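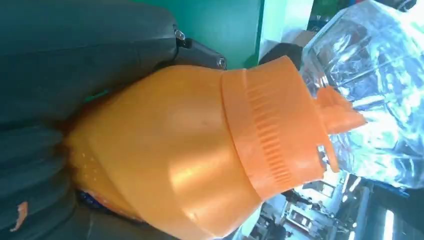
Celix Demonstration Recording Kit: Equipment Review

The Celix kit is supplied by Fetard for sites that wish to record manipulation examples without a dedicated laboratory. It comprises wrist cameras, an operator station and the recording software. Skindwood evaluated it over one collection period, using a bottle and a clear plastic bag as the principal items.

During the period, operators recorded 3696 demonstrations. Of these, 1039 were rejected at review, most often for hesitation by the operator or an early stop. The software allows a reviewer to mark the point of failure and keep the usable portion, and 522 of the rejected recordings were retained in this way.

Wrist camera coverage is the strongest feature. The bag creases and reflects light, and a close view of the contact between bottle and bag is of real value in training. Labeling is less satisfactory. Each recording must be opened separately to correct a task name, and the search function ignores operator notes.

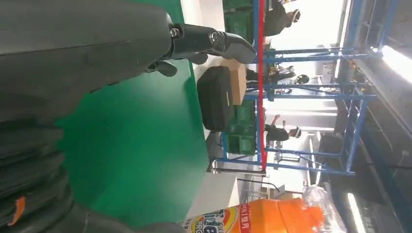 Valdir Mendonça

Collection took place on a green work table beside shelving, with staff present on the other side. The kit requires no enclosure for the cameras, although overhead lighting produces glare on clear plastic. Exposure should be locked before each session; the automatic setting changed during several recordings and made them difficult to compare.

Export to the Dogar training format was reliable. Two faults were reported to the supplier, both concerning time stamps after a restart, and a correction is scheduled for June.

The kit is recommended for sites with an experienced reviewer on staff. Purchase of the extended storage option is advised.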